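Thread on the two versions of Dadmont now in circulation. The one in theaters and the one on Lunuter are different edits, and the differences affect how the ending reads. Spoilers throughout, including the killer. Mute me for the evening if you need to.

Method first. I saw the theatrical version three times at the Štěpánek, twice from the same seat, with a notebook. The reel lengths come from the print sheet the theater keeps on the wall outside the booth. The Lunuter figures come from stepping through the stream on a desktop player with the frame counter on.

Both versions run at the same frame rate. Lunuter does not speed up its library titles, so a difference in length is a difference in content. I checked this against the ferry announcement in the opening, which plays in full both times and comes out the same length.

Total difference: the stream is 2737 frames shorter. At theatrical speed that comes to a little under two minutes. The distributor logos are identical, so none of it is there.

The film is divided into reels on the sheet even though it ships as files. Everything before reel 5 matches, apart from one dissolve in the hotel section that became a straight cut. I put that down to a mastering choice and did not chase it. The rest of the missing material is in reel 5.

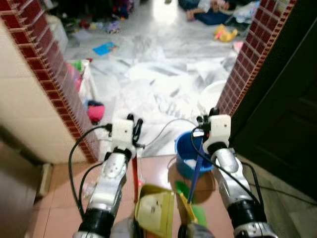 Doorway, both arms up.

What is gone from reel 5, in story order:

The pharmacist locking up. In theaters we follow her from the counter to the back room, and she turns off the radio before the lights. On the stream we start with the lights already off.

The second half of the phone call from Ulier. The theatrical version stays on the brother after he hangs up. He looks at the wall calendar, then puts the receiver back on its hook a second time. The stream leaves on the first click.

The bridge, wide shot. Shortened at the head. You lose the car that passes in the other direction.

The interview room. A full question and answer is missing. The inspector asks when the boat was sold, and the brother gives the wrong month. He says December.

The last one is the cut that matters. The bill of sale appears early in the film, in the drawer, and it is dated October. Anyone paying attention in the theatrical version has the brother caught in a lie before the inspector does. On the stream there is no lie to catch. The inspector stands up and makes the arrest on the strength of the coat.

The coat was always the weak clue. It places him in Ulier. It does not place him on the boat. Reviews from the theatrical run call the solution fair, and several reviews written since the streaming release call it arbitrary. I think both sets of reviewers are describing what they saw.

The radio matters less, though it does something. It is playing the same ferry announcement as the opening. If you hear it you know the pharmacist's shop is within range of the harbor transmitter, and so her alibi holds. Without it she stays a live suspect for longer than she should, and the arrest has to clear her without saying so.

Now the subtitles, which are a separate problem. The film is mostly in English, but the Ulier scenes use the local dialect and are subtitled in both versions. The stream file was not rebuilt after the edit. It was shifted.

When you take time out of a reel and shift the subtitles by a single offset, everything after the first cut drifts until somebody fixes it by hand. Nearly 200 subtitle lines in the final stretch show signs of hand correction. They start on round values, and the earlier ones do not.

Most of the corrections are fine. Line 504 is the exception. It belongs to the mother at the kitchen table and it comes up while the sister is speaking. The text is "I never went down to the water." Given to the sister, it is a denial from a person no one has accused. Given to the mother, it answers the question the inspector put to her one scene before.

Two friends of mine watched the stream and came away convinced the sister was involved. I asked both why. Both quoted that line back to me. 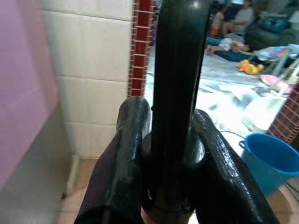
One reply asks whether the December answer could have been removed on purpose, given that test audiences often guess the brother by the hour mark and the line gives him away a scene early.

It's possible, and it would be a reasonable note to receive. My objection is that the drawer shot stayed in. If the aim was to protect the surprise you would trim both ends. As it stands, the stream holds on a dated document, in close-up, long enough to read it twice, and then never uses it.

It also would not explain the bridge or the lights. Those read to me as trims for time. My guess is that somebody was given a running time to hit and took the material from the end, where the dialogue is thin and the shots are long. That is a guess. I have no paperwork for it.

On audio: the theatrical mix carries the harbor noise under the interview room at a very low level, fading out when the brother answers. On the stream the noise is still there and stops dead at the join. With headphones it's audible as a small click. This is how I found the cut in the first place, before I had any lengths to compare.

The chapter markers on Lunuter were also made for the longer version. The marker called "Statement" lands after the statement has started. If you jump to it you miss the inspector sitting down.

What I have not checked: the airline version, the descriptive audio track, and the dialect-only version listed for the Štěpánek's morning screenings. If anyone has sat through that last one, I would like to know whether the mother's line is phrased the same way. The dialect has two words for "water" in that sense, and one of them means the harbor only.

I have sent the line 504 error to Lunuter through the playback report form. The form has no option for a subtitle on the wrong speaker, so it went in under "subtitles out of sync." Automatic receipt, nothing since.

If you are choosing between the two, see it in a theater while it is still showing. If the stream is what you have, pause on the drawer, note the month, and know that the brother is later asked about it.

Will add to this thread if the file gets replaced. The quickest check is the radio: if it's playing when you enter the pharmacy, you have the long version.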